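Dicas da bancada: gravar exemplos no simulador sem perder o sábado inteiro de trabalho (nem a paciência)

Atualizado em agosto de 2025

Quem segue esta página pelas receitas de cola e pelas gavetas que encravam pode saltar para o índice, que hoje vou falar de outra coisa. Desde a primavera que passo uma parte dos serões a teleoperar um robô de dois braços dentro de uma casa simulada, a mexer em tripés e suportes dobráveis, para depois treinar uma política com essas gravações. E, como me acontece com tudo, fui juntando um caderno de truques. Muitos são iguaizinhos aos da oficina: arrumar antes de começar, ter as coisas à mão, parar quando se está cansado.

O meu equipamento é modesto. Uso os comandos da Losik (os antigos, com o gatilho um bocadinho duro), o quarto e a sala do pacote Stenside, e gravo tudo com o Kodix, que guarda as câmaras e as posições das juntas no mesmo ficheiro. Se usas outra coisa, quase tudo o que digo aqui deve servir na mesma.

Antes de gravar

Faz uma volta de aquecimento e deita-a fora. Eu faço sempre duas ou três, sem o gravador ligado, só para as mãos se lembrarem da distância. As minhas primeiras gravações de cada serão tinham todas o mesmo defeito: o braço a chegar demasiado depressa e depois a hesitar em cima da peça. Olha que o modelo aprende essa hesitação lindamente! Tive uma versão que parava a meio caminho, muito séria, como quem se esqueceu do que ia buscar à cozinha, e era tal e qual o que eu fazia nos primeiros minutos.

Escreve a tarefa numa frase antes de carregar no botão. Uma frase mesmo, num papel colado ao monitor: «juntar as pernas do tripé sem o deixar cair». Quando a frase precisa de um «e depois», eu corto-a em duas tarefas e gravo-as separadas. Sai mais comprido no papel e muito mais curto no treino.

Outra coisa que só aprendi à minha custa: limpa os valores de arranque. O Kodix abre com a última configuração usada, incluindo o lado do braço principal, e eu gravei uma noite inteira com o esquerdo e o direito trocados na etiqueta. Dá para corrigir depois com um script, mas é um trabalho tão aborrecido que agora olho para essa linha antes de qualquer outra.

As câmaras: olha por onde o modelo vai olhar

Este é o conselho que mais repito. Nós, a teleoperar, temos a tentação de abrir a vista livre, rodar à volta da peça e espreitar por trás. Fica tudo facílimo e depois o modelo, que não tem essa vista, não percebe nada do que lhe estamos a mostrar. Agora trabalho só com as câmaras que vão para o treino. Custa nos primeiros dias, sobretudo com peças finas e compridas, em que o próprio dedo da garra tapa o sítio onde queremos pegar. 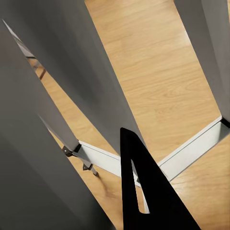 O dedo preto da garra à frente da barra branca; as dobradiças escuras ficam na ponta esquerda.

Com barras e pernas articuladas, o que me ajuda é escolher um ponto de referência que não fique tapado durante a aproximação. Uma dobradiça serve muito bem, um canto escuro numa peça clara também. Vou com os olhos nesse ponto e deixo o dedo entrar devagar. Se perco a referência, recuo um palmo e volto a entrar, tudo dentro da mesma gravação (desde que o recuo seja limpo). Esses recuos são ouro! Um conjunto de exemplos em que tudo corre bem à primeira ensina muito pouco sobre o que fazer quando a coisa se desalinha.

Ainda sobre vistas: confirma a exposição se o teu quarto tiver janela. O brilho no soalho muda bastante com a hora do dia simulada, e eu gosto dessa variação, gravo de propósito com luzes diferentes. Só não convém que numa delas a peça desapareça no clarão. Abro um fotograma de cada câmara, aperto os olhos e, se eu não encontro a barra, escolho outra hora.

Mexer a cena, mas com juízo

No início eu deixava tudo sempre no mesmo sítio. A política saía perfeita para aquele sítio e ridícula a um palmo dele. Depois exagerei para o outro lado e pus o gerador a atirar os móveis para onde calhava, e passei uma noite a gravar com o suporte encostado à parede de uma maneira que ninguém teria em casa.

O meio-termo que uso agora é este: os móveis grandes ficam quietos, o objeto da tarefa muda de posição e de orientação, e uma ou duas coisas pequenas à volta mudam de vez em quando. Faço 15 gravações com uma disposição e troco. Menos do que isso e perco o serão em arranjos, mais do que isso e as mãos entram em piloto automático, com a mesma trajetória repetida até à exaustão.

Se tiveres peças metálicas finas, espreita a malha de colisão antes de começar. No meu primeiro conjunto, a barra visível e a barra «que batia» estavam ligeiramente desencontradas, e eu a pensar que tinha perdido o jeito. O visualizador da Radulović mostra as duas sobrepostas e ficou resolvido num instante. Foi em abril e ainda me irrito quando penso nas horas.

Duas mãos, um objeto comprido

Tripés são uma maravilha para aprender a usar os dois braços, e também são uma dor de cabeça. Têm pernas que abrem, têm fechos, e basta tocar numa perna para o resto responder noutro lado qualquer. As minhas regras para isto:

Decide qual é a mão que segura e qual é a que trabalha, e não troques a meio. Se a tarefa pede a troca, grava a troca como um passo próprio.

Chega junto ao chão devagar. Perto do pé da perna há pouca folga, e a ponta da garra tem a mania de raspar no soalho. Eu baixo primeiro, um pouco afastado, e só depois avanço na horizontal.

Deixa a outra mão à vista da câmara principal, mesmo parada. Quando ela anda escondida fora do campo, o modelo recebe números de juntas que não consegue ligar a nada do que vê, e depois aparece com o braço em sítios esquisitos.

Usa as sombras! Parece conversa, mas numa vista sem profundidade a sombra do braço no chão diz-me mais sobre a altura do que qualquer número no ecrã. Quando a ponta e a sombra da ponta se juntam, estou lá em baixo.

E cuidado com o travamento central, a aranha que liga as pernas. Se puxas uma perna sem dar folga aí, o simulador responde com uns tremeliques muito feios e a gravação vai para o lixo. Na bancada real acontece uma coisa parecida, só que com barulho.
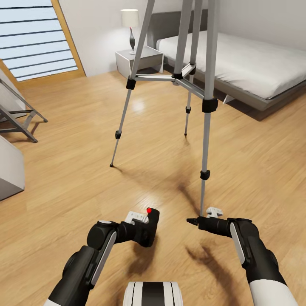 Uma leitora escreveu-me a discordar da parte de não trocar de mão: no trabalho dela com suportes dobráveis, as gravações em que o operador trocava livremente acabaram por dar políticas mais robustas, desde que houvesse bastantes exemplos de cada lado, e achava que a minha regra só fazia sentido para conjuntos pequenos.

Tem razão em boa parte, e mudei o texto por causa dela. O meu conjunto é pequeno: neste momento tenho 206 gravações, das quais 131 passaram na revisão. Com esse tamanho, se eu deixo as mãos trocarem à vontade, fico com meia dúzia de exemplos de cada maneira e o modelo faz uma média das duas, que é a pior das três hipóteses. Com uma equipa e muitas horas de gravação, eu também soltava a rédea.

Rever, que é a parte chata

Revejo no próprio dia, com chá e em velocidade dupla. Se deixo para a semana seguinte já não sei se aquele desvio foi de propósito ou se espirrei. Para cada gravação ponho uma de três etiquetas: boa, boa com recuo, lixo. Cheguei a ter uma escala muito elaborada, com notas e critérios, e ao fim de uns dias já dava a mesma nota a tudo.

O que vai para o lixo, no meu caso: objeto atravessado por outro objeto, braço parado à espera que eu decidisse a vida, peça largada no ar, e qualquer coisa em que eu tenha mexido na câmara. O que não vai para o lixo, embora me custe: as gravações feias que chegam ao fim. Um caminho torto que corrige e acaba bem fica lá dentro com a etiqueta do recuo.

Corta os tempos mortos do princípio. Eu carrego em gravar e depois ajeito-me na cadeira, sempre, não tenho emenda, e esse bocadinho de robô imóvel repetido em todas as gravações ensina-o a ficar imóvel. O Kodix tem um corte automático por velocidade das juntas que funciona bem no princípio e mal no fim, às vezes come-me a largada da peça. No fim corto à mão.

Tempo, pulsos e costas

Nenhuma gravação minha passa dos 30 segundos. Quando passa, é sinal de que a tarefa estava mal partida ou de que eu já devia estar a jantar. Faço uma pausa a cada troca de disposição e levanto-me mesmo. Os gatilhos da Losik cansam o indicador de uma maneira muito particular, e pus neles um bocado de fita de guidão de bicicleta, daquela macia, que sobrou de outra arrumação. Melhorou imenso e ainda por cima já não escorregam.

Se gravas com os cotovelos no ar, experimenta pôr a cadeira mais alta e apoiar os antebraços numa toalha enrolada em cima da mesa. Os movimentos ficam mais pequenos e mais lisos. Comparei as curvas de um serão com toalha e de um sem toalha e a diferença via-se a olho.

Nomes de ficheiros

Data, tarefa, disposição, número. Por esta ordem, sem acentos e sem espaços. Tive uma pasta chamada «tripé novo bom» e outra chamada «tripé novo bom mesmo», e não vou dizer qual delas apaguei. Agora faço uma cópia no disco externo antes de fechar o computador, e as notas do caderno vão num ficheiro de texto na mesma pasta, com a versão da cena e do gravador escritas logo na primeira linha.

A próxima página vai ser sobre fechos e molas, que ainda me estão a dar luta. Se tiveres um método para gravar o aperto de um fecho pequeno sem que a garra tape tudo, escreve para o endereço do costume.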